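¿Cómo limpio y reutilizo un bote cilíndrico color crema sin cargarme el brillo?

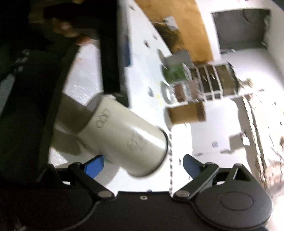 Foto: Štefánia Charvát

Pregunta de Štefánia Charvát — 2022-06-26

¡Hola a todos! Estoy vaciando por fin el armario del pasillo (llevaba desde que nos mudamos a Suvona diciendo que lo haría) y entre bolsas y cables ha salido este bote. Es grande, cilíndrico, de color crema, liso y muy brillante, con un borde oscuro fino en un extremo. Venía en una caja de cosas que nos dio mi suegra y no conserva ninguna etiqueta de papel, solo unos dibujos como de anillos en la superficie y una marca gris más tenue que no consigo descifrar.

¡Me encanta el color! La pared del rincón es casi del mismo tono y quiero dejarlo a la vista, en la balda de encima de la mesa de costura. Mi idea es meter dentro los patrones enrollados, que ahora mismo viven en una bolsa del supermercado y salen todos con la marca del asa. El problema es que por dentro huele a cerrado, como a armario de casa de pueblo, y por fuera al pasar el dedo noto una capa un poco pegajosa.

Mis dudas:

1. ¿Con qué lo limpio para que no pierda el brillo? Tengo en casa vinagre, bicarbonato, jabón de fregar y alcohol.
2. ¿Cómo le quito el olor antes de guardar papel?
3. ¿Intento borrar la marca gris o la dejo en paz? Los anillos quiero conservarlos, me gustan mucho.

No sé de qué material es. Pesa poco y suena hueco, pero no me atrevo a decir más. ¡Mil gracias por adelantado!

2 respuestas

Respuesta de Uthai Chuensuk — la más votada

¡Qué buen rescate! Yo tengo tres botes de ese estilo en el taller y los uso a diario, uno para reglas y dos para papel vegetal, así que te cuento lo que me funciona.

Por fuera empieza siempre por lo más suave. Un paño de microfibra, agua tibia y una gota de jabón de fregar, nada más. Pasas el paño a lo largo, sin apretar, aclaras con otro paño húmedo y secas enseguida. La capa pegajosa de los armarios suele ser grasa de cocina mezclada con polvo y sale a la segunda o tercera pasada. Si queda algo, deja el paño enjabonado encima 5 minutos y repite.

El alcohol ni lo abras todavía. Como no sabes el material, puede que sea una laca o una pintura, y en esas superficies deja un cerco mate que ya no se va (me pasó con una lata preciosa que compré en el mercadillo de Chaiyaporn y todavía me duele). El bicarbonato por fuera tampoco, raya. Los estropajos, lejos.

Para el olor, aquí sí, ¡viva el bicarbonato! Limpia primero el interior con un paño apenas humedecido y déjalo abierto un día entero en un sitio ventilado. Luego pon dentro 2 cucharadas de bicarbonato en una bolsita de tela o en un calcetín limpio, tápalo con un plato y espera un par de noches. Si al abrirlo sigue oliendo, cambia el bicarbonato y otra vez. El vinagre lo dejaría para el final, muy rebajado, y solo si ves que el interior aguanta bien el agua: haz la prueba en un trocito del fondo.

Y antes de meter los patrones, comprueba que está seco del todo. Yo dejo una hoja de papel de cocina dentro toda la noche y por la mañana la toco. Si está blanda o fría, todavía no.

La marca gris yo la dejaría. Si después del jabón sigue ahí, lo más probable es que esté impresa, igual que los anillos, y al frotarla te llevas el brillo de alrededor. Lo giras hacia la pared y listo.

Un truco para los patrones: enróllalos juntos por prenda, con una tira de papel alrededor y el nombre escrito arriba, en el canto que asoma. Las gomas elásticas con el calor se pegan al papel. Si el bote te baila en la balda, échale en el fondo una bolsita con 400 gramos de arroz y no se vuelca ni con gatos. ¡Ya nos enseñarás cómo queda!

Comentario de Štefánia Charvát:
¡Qué maravilla de respuesta! Lo de la tira de papel lo hago esta misma tarde. El bicarbonato ya está en un calcetín de rayas — era el único limpio.

Comentario de Uthai Chuensuk:
Jajaja, perfecto. Que sea grueso, para que no suelte polvo.

Respuesta de un usuario de Sanau

Yo lo metería en el lavavajillas a 60 grados y a correr. Con los míos nunca he tenido problemas. Para el olor, granos de café.

Comentario de Uthai Chuensuk:
Sin saber el material no lo haría, que si lleva laca se levanta. Lo del café sí vale, pero luego los patrones huelen a desayuno.

Comentario de Cevness:
Yo guardo los míos tumbados en un cajón con el bote dentro. Ocupa más, pero no se les hace polvo por arriba. Si los vas a tener de pie, ponle un círculo de fieltro de tapa, se corta en un momento con un plato de plantilla.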